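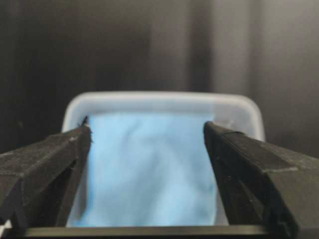

**Can the Kaltby ballot box be used for both early voting and election day?**

The same box works for both. Swap the liner bag and fit a new numbered seal when early voting closes, then log both seal numbers on the transfer sheet.

## Kaltby Ballot Transfer Box

The Kaltby is a lockable box for moving voted paper ballots from the polling place to the county office. It holds 900 single-sheet ballots laid flat. For larger precincts, the Kaltby XL holds 3,000 and comes with wheels.

**What comes with it**

- Box with hinged lid and two keys
- One liner bag
- Pack of numbered pull-tight seals
- Pad of transfer sheets (English or English/Spanish)

**Details**

| | Kaltby | Kaltby XL |
|---|---|---|
| Capacity | 900 ballots | 3,000 ballots |
| Seal points | 2 | 4 |
| Wheels | No | Yes |
| Price | $109 | Ask for a quote |

The slot cover is sold separately. It fits both sizes and locks with the same key – order it with the box if you want them keyed alike. Older Draltine seals fit the Kaltby but not the XL, which has narrower seal holes.

Check your state's rules on container approval before you order. Some states need a sample box sent in first, and we can ship one to your clerk's office on request.

Orders placed by the end of August ship before the November election. For county orders and purchase order questions, contact Decha Sombatkul at the Bhatia sales desk, 8 a.m. to 4:30 p.m.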